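Subject: Re: [bench-arms] left arm sags after rehoming, right arm fine
List: bench-arms (two-arm and small-cell upkeep)

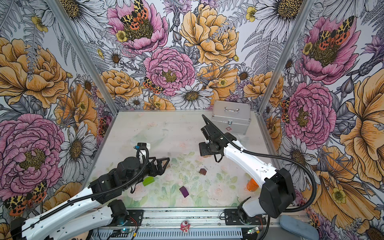
I owe the list an answer on this one, having promised it in February and then gone very quiet. Quoting the original so you don't have to dig:

> We have a two-arm table on a shared rail, much like the Rendico one.
> After every power cycle the left arm homes fine, then droops a little
> when it reaches out toward the middle of the table. The right arm does
> not. Same firmware, same gains, same age. We have swapped the shoulder
> motor, which cost us an afternoon and changed nothing. Before we swap
> the other shoulder motor out of spite, has anyone seen this? Also, how
> often do you people re-zero? The Julton manual says "as required,"
> and I would like to meet whoever wrote that.

Yes, seen it. Please leave the other shoulder motor alone, it has done nothing to you.

Our droop was three problems holding hands. I'll give them in the order we should have found them, as opposed to the order we did.

First, the mounting plate. The left arm's plate had crept on the rail. You couldn't see it, and you couldn't feel it by grabbing the base and shaking, which is how all of us had been "checking" it. What showed it was a dial indicator against the base while a second person leaned on the outstretched arm. Ours moved, and came back, and moved again. The T-nuts were the spring-leaf kind that shipped with the extrusion. We replaced them with the solid slide-in ones. You have to take the end off the rail to get them in, so do both arms while you're there or you will be back.

Second, the cable sleeve. Ours had been tied down too close to the elbow, by me, in a tidy mood. With the arm folded it looked lovely. With the arm extended the sleeve went tight and pulled on the joint, and the controller lost that argument by a small and very repeatable amount. The right arm had always had a big ugly loop hanging off to one side, and it tracked perfectly. I have since stopped being proud of my cable work. Leave more slack than looks decent, then run the arm slowly through its whole reach with your hand on the sleeve. If it goes stiff anywhere, cut the tie and start over.

Third, the zero itself. We had been homing with the gripper on and the wrist camera off, then screwing the camera on afterward. The payload number in the config was for a bare gripper. So gravity compensation was cheerfully holding up an arm that weighed less than the one we own. Weigh the whole wrist as it will really run, bracket and fasteners included, and type in that number. Then home it in that state, every time.

On how often: I went through our log, which now stands at 3,893 homing cycles, nearly all of them dull. The offsets wander a bit in the first days after any mechanical work and then settle down. What we do at present:

- after anything is unbolted: full re-zero, both arms, even if only one was touched
- every 2 weeks: the touch-off check, below
- otherwise: leave it be

The touch-off check takes less time than arguing about whether to do it. Put a cube on a mark in the middle of the table, where both arms can reach. Bring each gripper down to it at low speed, fingers open, and stop just above the top face. Slide a feeler gauge into the gap. Write both numbers down. If left and right disagree by more than you like, re-zero. If they disagree by the same amount 3 times running, it's the rail again and you should go find the hex keys.

Two smaller things that wasted our time. The power boards at the base each have a light on them, and the light only tells you that the board has power. It does not tell you that the bus is healthy. We spent a morning reassured by that light. And if you use the Portela connectors, reseat them after tightening the plates. Ours sat close enough to the plate that a turn of the wrench nudged one halfway out, which gave us a brand new fault to enjoy on top of the old one.

I haven't tried the Warier brake kit that came up in the other thread. Somebody on here had one on order. If it arrived, I'd like to know whether it holds the shoulder with power off or merely slows the descent to something more dignified.

For the original poster: dial indicator first, 5 minutes, before you open anything. Please post the reading, with the arm out and with the arm folded. If it turns out to be the shoulder motor after all I'll say so on the list, in whatever font size you choose.

-- sent from the bench, next to the good hex keys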